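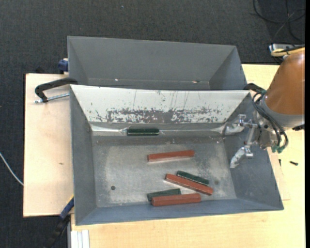
Vendow College: acting president named, trustees split 5 to 4?

plil_commuter
So the email came out at 8 this morning. President's on leave "pending review" and Sayaka Iwasaki is acting president until October. I'm a junior and I found out from my roommate's mom!!

oldquad
I worked in the registrar's office up there for years and this has been coming. The board wanted the Plilcombe campus closed, she wouldn't sign, end of story.

tessellate40
Not end of story. The faculty senate asked for a review back in spring over the housing money. I was in the room. You can like her (I do) and still want the books opened.

oldquad
Fine, but a review doesn't need her out of the building. Who does that help?

plil_commuter
Does anyone know if fall registration still opens? There are 4,000 of us and the email says nothing about it.

ukska_bound
My advisor says yes, same dates. The Ukska exchange is on hold though, which stinks, I already put down my deposit.

tessellate40
Ask for it back in writing. Iwasaki ran the science side for a long time and she does answer her mail.

oldquad
She's decent, I'll give you that. I still think the board owes people an open meeting. Last one was 40 minutes and most of it was parking.

plil_commuter
Ok I'm emailing her tonight about registration and the exchange. Will post if I hear back.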